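Workshop tips: sharing a bench with a robot arm

These are the rules we keep in our workshop when an arm is working on old computers and other small machines. Some of them come from the printed manual, some come from the safety course, and a few come from mistakes I made myself. If you have a small shop or a garage with one arm in it, I hope you can use most of them. They do not replace the standard for your type of robot. Borrow it from a library if you can't buy it, and read at least the part about risk assessment. It is dry reading but it is not so long.

Before you switch on

Walk one time around the bench. Look at the floor, then at the cables, then at the top of the bench. I do it always in this order so I don't forget one.

Push the emergency stop and check that the controller really shows it. Release it and reset. We do this every Monday and also after any change in the wiring. A stop button which was never tested is only a red decoration.

The stop button must be where your hand goes by itself. Ours was first on the wall behind the stool, and I had to turn my back to the arm to reach it. Now it is on the front of the bench, on the left side, and a second one hangs beside the door.

Unplug the computer from the wall, then hold its power button for five seconds. Never open the power supply unit itself, with the robot or without it. The capacitors inside can keep a charge for a long time.

Speed and force

For the first run of any new program we use the lowest speed the controller allows, with one hand on the enabling switch. If the program goes well 5 times in a row, we go higher, but only one step. My colleagues find this slow. I find it cheaper than a new gripper.

Do not trust the word "collaborative" on the brochure. The arm can be collaborative, but if it holds something sharp, the whole job is not. Sheet metal inside a computer case has edges like a bread knife, and a soft push against such an edge is not soft any more. So make your risk assessment for the arm, the gripper and the part together, and write it down. One sheet of paper is enough for a small job.

Set the force limit by the weakest part you touch. For a steel cover it can be higher. For anything on the motherboard we start at the lowest value and stay there if we can. The pins of a processor socket bend very easily and I have never straightened them with success.

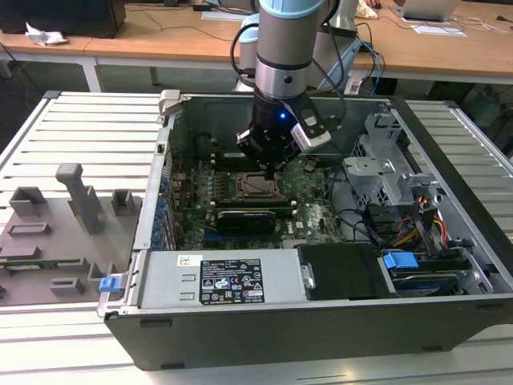 Cables deserve their own rule. The ones on the arm need a loop big enough for the wrist to turn fully both ways, and the loop must not hang where it can catch on a corner. Move the arm slowly by hand through all its positions and watch only the cables. After this, do it again and watch only the tool. It is hard to look at both.

Inside the computer case, push the loose wires to one side before the arm goes in. Use paper tape or a soft tie. I tried rubber bands from the kitchen drawer, but they dry and break.

Fixing the work

A case that can slide will slide, usually at the worst moment. Use a rubber mat or two clamps on the outside shell, and don't clamp over the thin side where the panel was. We use a Radow mat cut to 800 mm, which is longer than any tower we get. A non-slip mat for kitchen drawers also works for light things, although it leaves crumbs on the bench.

Printed fixtures are good and cheap. Write the month on each one with a marker, for example December, so you know how old it is. Printed plastic becomes brittle near a window. If you see a white line at the bottom of a post, throw it away and print the new one with thicker walls.

Screws go in a magnetic tray, outside the reach of the arm. If you must take something from inside the reach, press stop first. Also when it is only one screw – and also when the arm "is only waiting". A waiting arm is a program in the middle, and it can continue when its timer is finished.

People near the bench

Mark the reach of the arm on the floor with yellow tape. Ours is Giso tape, and it stays down if the floor is washed with alcohol before.

No gloves with loose fingers, no scarves, no lanyards. Long hair is tied. Coffee stays on the other side of the tape.

One person is in charge of the arm at a time, and this person says aloud "moving" before every start. It feels silly for the first two days.

When you finish

Park the arm in its home position with the gripper empty. Switch off at the controller, not only on the screen. Wipe the fingers with a dry cloth and look if the pads are worn; we change them when the pattern is no longer visible. Write in the notebook what ran, which program version, and anything strange, even a small noise.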